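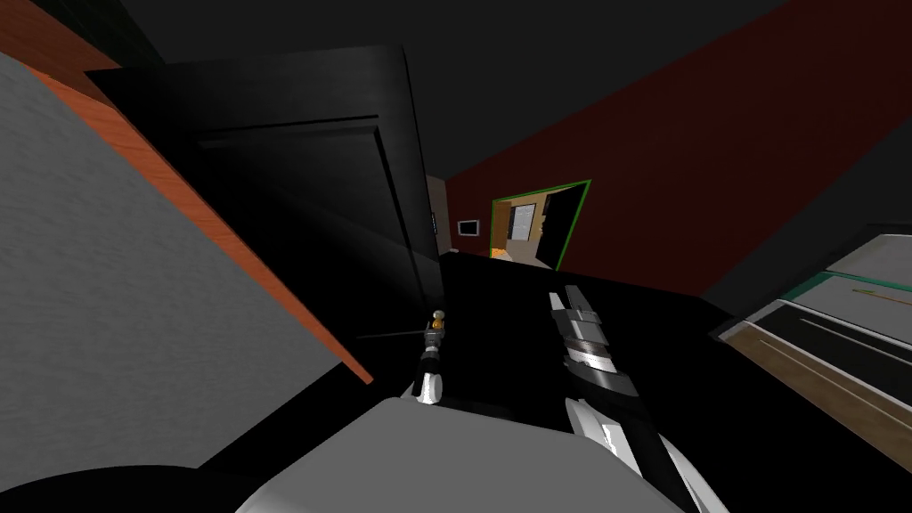 Figure 4. Both arms over the black worktop, as shown in the operator's window of the practice kitchen.

4.2 Guiding the arms by remote control

By now you will have paired the Sukier hand controllers and chosen a room from the Skerklow set. Do take your time over this part, especially if it is your first go. The arms will follow your hands quite faithfully, wobbles and all, and a calm, slightly slow showing is much more useful to the robot than a quick one.

1. Sit comfortably, with your elbows free of the chair arms, and hold both controllers in front of you.

2. Squeeze the two side triggers together and keep them squeezed for 2 seconds. The arms are now yours!

3. Move each hand a little in turn and watch which gripper answers. If they are swapped over, let go and choose Swap Hands.

Note: The main view leans as the robot leans, so walls and doorways may look tilted. Steer by the grippers and the worktop.

4. Press Record, then bring one gripper towards the object with its fingers open. Change to the wrist view for the last little stretch.

5. Close the fingers gently until they sit against both sides of the object, and pause for a moment before you carry on.
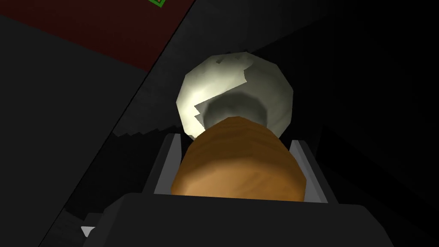

6. Carry the object to where it is wanted, open the fingers fully and draw the hand straight back before pressing Stop.

Caution: Never turn a wrist past 135 degrees in one sweep. Let go of the triggers, bring your own hand back to a restful position and start again from there.

If a showing goes wrong halfway through, press Discard and have another try. You can keep up to 27 showings in one Vonau folder.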